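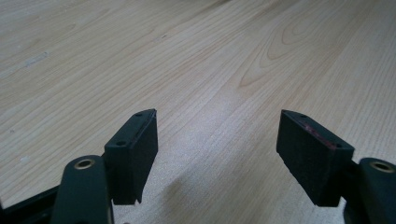 What is veneer?

Veneer is a very thin sheet of real wood, sliced or peeled from a log and glued on to something thicker, usually a board made from cheaper timber.

I've been writing these pages on woodworking words for a while now, and veneer is the one I get the most letters about, mostly from people who have just been told their favourite sideboard is "only veneered" and feel a bit cheated. Please don't! Some of the finest furniture ever made is veneered, and plenty of dull furniture is solid all the way through.

Origins

The idea is very old. The ancient Egyptians were at it well over 2,000 years ago, sawing scarce timbers into thin pieces and fixing them over plainer wood, and the Romans liked it too. Good timber had to travel a long way and cost a great deal, so you made it stretch. All of this was done with hand saws, and I get a sore shoulder just thinking about it. Sawn veneer was thick by our standards, and a lot of the log ended up on the floor as dust.

In Europe the craft really took off in the seventeenth century, when walnut was the fashion, and carried on through the mahogany years that followed. Powered circular saws came in during the early nineteenth century, then slicing machines with long knives, which made hardly any sawdust at all. That's when veneer became cheap, and I suspect it's also when the word began to pick up its slightly sniffy second meaning (a veneer of good manners, and so on).

How it is cut

There are a few main ways, and the look of the sheet depends on which one is used.

Rotary cutting is the easiest to picture. The log is softened in hot water or steam, put on a huge lathe and turned against a blade, so the wood comes off in one long ribbon like paper off a roll. It wastes very little, and most of it goes into plywood. The pattern tends to be wide and wandering, which some people love. I can take it or leave it.

Flat slicing, also called crown cutting, is done with the log sawn in half lengthways and moved against a knife. You get arches and peaks up the middle of each sheet, with straighter lines towards the edges. The trade calls the arches cathedral grain, and they come from the blade passing through the growth rings at a shallow angle.

Quarter slicing starts with the log cut into four, and the knife meets the rings more or less square on. That gives straight, narrow stripes, and in oak you also get the lovely silvery flecks known as ray figure. It costs more, as you need a bigger log to get a decent width.

Matching

Sheets from one log are kept in order as they come off the knife, and a stack like this is called a flitch. Open two neighbouring sheets like a book and you have a mirror image, hence book matching. Slip matching lays them side by side without turning any over, and random matching mixes them up to look like planks. My own first try was a book match in ash, done on the kitchen floor, and I glued one half upside down. It became the lid of a blanket box and faces the wall.

Siham Daher taught me most of what I know about this, at an evening class in Starnley, and she made us number every single sheet in chalk before we were allowed near the glue. I still do it, even with two sheets.

Glues and backing

For centuries the glue was animal glue, melted in a pot and brushed on hot, and the sheet was pressed down with a veneer hammer (which isn't for hitting anything, it's more of a squeegee). Restorers still use it because it can be softened again with heat and a little damp. Modern workshops mostly use synthetic glues and a press or vacuum bag.

One rule worth knowing is that a panel should be veneered on both sides. Wood swells and shrinks with the weather, and a board covered on one face only will often bend like a crisp. The hidden side can be something plain.

Looking after it

Wipe spills up quickly, use a soft cloth, and go very easy with sandpaper. Modern sheets are often around 50 hundredths of a millimetre thick, so it takes no time at all to go straight through. Small bubbles can sometimes be pressed flat again with a warm iron over a cloth if the old glue is animal glue.

See also: burr, inlay, marquetry, parquetry, plywood.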